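Section 4: Pairing the Plallar Cadence Sensor and Setting Up Your First Ride

Welcome back! If you have come straight from Section 3, your bike is already clamped into the Plallar trainer, the skewer is snug, and you are probably itching to start pedaling. Give this section a few minutes first, because a sensor that is fitted with a little care will stay put all winter and you won't have to think about it again until the battery needs changing in March or so.

You will need the cadence sensor, the 2 rubber bands from the small bag, and the phone or tablet you plan to ride with. The Hatstead app should already be installed (see Section 1 if you skipped ahead — plenty of people do).

Fitting the sensor

1. Turn the left crank arm until it points straight down.

2. Wipe the inside face of the crank with a dry cloth. Old chain oil makes the sensor creep toward the pedal.

3. Peel the paper from the foam pad and press the sensor onto the crank with the logo facing the frame.

4. Stretch both bands around the crank, crossing them over the sensor so they make an X.

5. Turn the crank backward by hand through a few full turns and listen. If anything ticks or rubs against the chainstay, slide the sensor a little closer to the bottom bracket and try again.

CAUTION: Keep fingers, sleeves and shoelaces well away from the chain and the flywheel while you do this. The flywheel keeps spinning for some time after you stop pedaling, and it should be left to slow down by itself.

Pairing with the app

6. Open the app and tap Sensors, then Add New.

7. Spin the crank to wake the sensor. A green light blinks on its edge.

8. Choose the sensor from the list when it shows up. If you ride with friends in the same room, pair one bike at a time, so that you don't end up with your neighbor's legs on your screen! 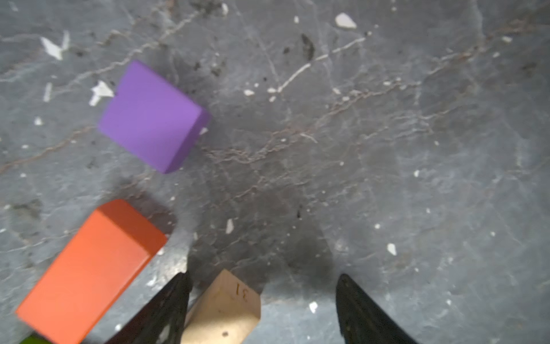
Do I have to pair the sensor again before each ride?
The app remembers it, so a few turns of the crank will reconnect it whenever the app is open. You only need to go through the pairing steps again if you switch to a different phone or tablet.

Your first ride

9. Warm up at an easy gear until your breathing settles and you feel loose. There is no prize for rushing this bit.

10. From the Courses menu, pick Eltgate Loop. It is the gentlest one we have, 18 kilometers with 200 meters of climbing, and the steepest ramp comes early so you can enjoy the rest.

11. Set Trainer Difficulty to Low. You can nudge it up later, even in the middle of a ride, by tapping the hill icon.

12. Press Start and pedal. Resistance changes a moment after the gradient does, so shift a touch sooner than you would out on the road.

NOTE: When you feel ready for more, the Sárközi Climb has 400 meters of ascent and a very pretty descent on the far side. Keep a towel and a full bottle within reach for that one.

If the cadence number drops to zero while you are still pedaling, check the bands first, then the battery. Instructions for changing the battery are in Section 6.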